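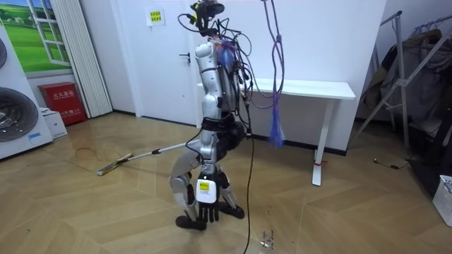

Flat mop with the yellowish-cream pad, on the wooden floor.

Floors at Prunau: the mopping page

Gallery index > Rooms > Floors and cleaning

Last updated Sep 29, 2022

This page is part of the Prunau house gallery. The older pages cover the kitchen, the stairs and the windows. This one is about the wooden floor and how it gets mopped. The notes are longer than on the other pages, as most of the messages sent to the site over the years have been about floors.

The floor was laid in 2000. It has been oiled several times and sanded once, in the room nearest the garden door, where a plant pot had leaked and left a black ring. The ring came out of most of the boards but two of them still show it in low light. A rug would cover it. We have never bought one.

The mop

A flat mop with a thin silver pole and a rectangular head. The pad is a yellowish cream. There is a small dark cap on the upper end of the pole.

Before this we used a string mop and a bucket with a wringer. It worked well on the tiles and badly on wood. However hard it was wrung, it put down more water than the boards could take, and after two winters the joints near the kitchen had started to lift at the edges. They went down again after a dry summer, though you can still feel one of them through a sock.

The flat mop came from Kettler, the hardware shop on the station road. They keep the spare pads behind the counter, so you have to ask. There are two grades, a smooth one and a looped one. The looped one is better for mud but drags on an oiled surface. For ordinary weeks, take the smooth.

The pads

We keep six and use two or three at a time. One pad does a small room. On a large room, change it halfway, or earlier if it starts to leave grey lines.

They go in the machine with the floor cloths and nothing else. No fabric softener. One batch was washed with softener by mistake and every pad in it smeared the boards for a month, until they had been through several plain washes. Dry them flat or over a rail. The tumble dryer shrinks the backing and then the corners no longer reach the corners of the head.

A pad that has lost its pile along the front edge can still be used dry for dusting. After that they go in the shed for oily jobs.

The soap

Flerkavden floor soap, the white one for pale wood. There is a natural one as well, which is yellower and will darken the boards over time. Some people want that.

The bottle says to shake it, and it does need it. If it has stood in the cupboard since spring the thick part will be at the bottom, and the first pour will be almost all water. Put a capful in a jug, add 400 ml of warm water and stir with a spoon. That is enough for the largest room in the house, with a little left for the hall. Throw away what is left over. It goes slimy in a day or so.

We have tried going without soap. The floor was clean enough but looked flat by March, and the worn track between the door and the table had gone pale and dry to the touch. Two soapy washes brought some of it back. The rest needed oil.

Sweeping first

Sweep or vacuum before the mop comes out. Grit under a damp pad scratches, and the scratches run in long curves that show up when the sun is low. There is a set of these in the back bedroom from the year the path was relaid.

Use the brush setting if you vacuum. Check the wheels of the vacuum for small stones. Pet hair is easier to take up with a dry pad than with anything else, and it comes off the pad in one piece if you peel from the short side.

Chairs go on the table, or out into the passage if there is room. The bench stays where it is and gets mopped under from both ends.

The order of the rooms

Start at the window end and work back to the door. In the long room this means going with the boards, which run the length of the house. Going across them leaves water in the joints.

A figure of eight is what the leaflet recommends and it does keep the dirt at the front of the pad. We do this in the open part of the floor and plain straight strokes along the skirting. Let each stroke overlap the last one by the width of a hand.

Our usual order:
Back bedroom
Front bedroom
Long room, window end first
Passage
Kitchen
Hall, finishing at the front door

The kitchen is last but one on account of grease. If it is done early, the pad carries the grease into every room after it – change the pad if you have to do it in a different order.

How damp

The pad should be damp all through and should not drip when held up by one corner. A floor mopped like this will be dry in a few minutes with a window open. If it is still wet when you have put the kettle on and made the tea, there was too much water.

Some visitors to the site spray the floor and then wipe it with a dry pad. We did this for a year. It is quicker to set up, but the spray lands in spots and the spots can show on an oiled surface, mainly on the darker boards. It is fine for one sticky patch by the cooker.

Edges and corners

The flat head goes under the radiators if the pole is laid almost to the floor. It doesn't go behind the pipes. Use a cloth folded in four there, or an old sock over a ruler.

The skirting is painted, and the paint picks up a grey line where the pad touches it. Wipe this off on the same day. After a week it takes sugar soap to move it, and sugar soap takes the shine with it.

The threshold between the long room and the passage is brass. Soap leaves it dull. We lift the mop over it.

Marks and what took them off

Black heel marks: a clean pencil rubber, then a damp cloth.
Candle wax: left to harden, lifted with a plastic scraper, then brown paper and a cool iron.
Felt pen: soap left on for a few minutes. It took three goes and a faint blue was left, which has since gone.
Red wine: blotted, then plain cold water. Not rubbed.
Water ring under the plant pot: sanding, see above.
Chair scrapes: a little oil on a cotton bud. It doesn't fill the scrape but it does darken it.
Chewing gum: ice in a bag.

Felt pads under the chair legs have done more for the floor than anything in this list. Replace them when they have packed hard. The stick-on sort slide off in warm weather and leave a ring of glue with dust in it, so we have gone over to the sort with a small nail.

How often

Sweeping every couple of days, mopping once a week in winter and once a fortnight in summer. The hall gets done more often when it rains. In the weeks when the heating first goes on, we leave a longer gap. The boards are shrinking then, and the joints are open.

The oil is done room by room, when a drop of water no longer sits up on the surface. The last full coat was over a long weekend and the smell lasted for most of the week after it. Keep the oily rags in a tin of water with the lid on until they can be taken away.

Storing the mop

Take the pad off before putting the mop away. Left on, it goes sour and the head starts to smell as well. The mop hangs head down from a hook inside the cupboard door. It used to stand on its head in the corner, which bent the plate, and for a time only the middle of the pad was touching the floor.

The joint between the pole and the head works loose after a year or two. A quarter turn with a screwdriver puts it right on ours.

From the messages

A reader in Plivville wrote to ask whether all this applies to lacquered boards. The sweeping and the damp pad do. The floor soap doesn't, and will leave a film. Use whatever the maker of the lacquer suggests, or plain water.

Someone else asked about vinegar. We wouldn't use it on oil.

Two people have asked about steam mops. The shop that oiled our floor said no before the question was finished, and we have left it at that.

Related pages

Kitchen tiles, 106 of them, counted and regrouted
The stairs, before and after the runner
Windows: putty, paint and cord
Index of rooms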